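Home | News | Press centre | Contact

Skaremura to supply packed school bags for the January term

Skaremura, the school supplies firm based in Isholm, will supply 230 packed backpacks to pupils starting the new term this January. The bags will go out through 21 primary and middle schools in the Isholm area under an agreement signed with the Ovurow reading scheme.

Each pupil will receive a plain black backpack, a zipped pouch for pens and small items, and books to keep. Schools have put forward the names of families who asked for help with the cost of starting term. There is no charge to the family or to the school.
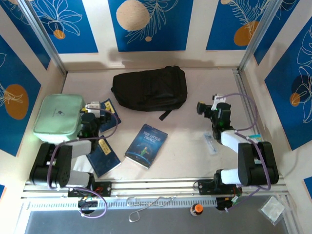

Books are the main part of the Ovurow side of the work. The scheme asked teachers which titles they wanted pupils to have at home as well as in class, and 98 replied. The Little Prince was the title named most often, and a paperback copy with a dark blue cover is laid out with the backpack and a pale mint-green pouch. Younger pupils will get a shorter picture book in its place, chosen by their class teacher.

"We wanted the bag to arrive with something in it to read," said Kulsoom Virk, who runs the scheme. "A lot of children get a bag and a pencil case in January. The book is often what gets left off the list."

The backpacks come from Shaikh, which has supplied Skaremura for two years. They come in one size and have no school badge, so a pupil who changes school can go on using the same one. A name label is sewn inside after delivery.

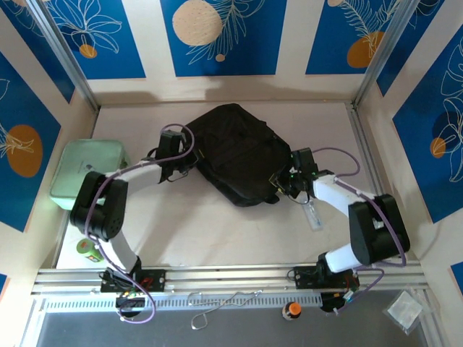 Skaremura chose a soft bag over a stiff one after asking schools about storage. Many classrooms have narrow pegs and shallow lockers, and a bag with a hard back takes up too much room in them. The black bag has rounded corners and lies flat on the floor, and schools can stack the delivery in a cupboard until the first morning of term. Spare bags will be held in Isholm for pupils who join later in the year.

"Please check the straps before the bag goes home and shorten them for smaller children," said Byung-chul Wi, schools manager at Skaremura. "If a zip sticks or a seam is coming away, send the bag back and we will replace it."

Deliveries will be made before 9am at each school office. Schools that need a different time should tell Skaremura when they return the order form. Forms have been sent to all the schools taking part.

Press enquiries: Skaremura press desk, Isholm

Shares: 21 | Comments: 2

Previous | Next | Back to press centre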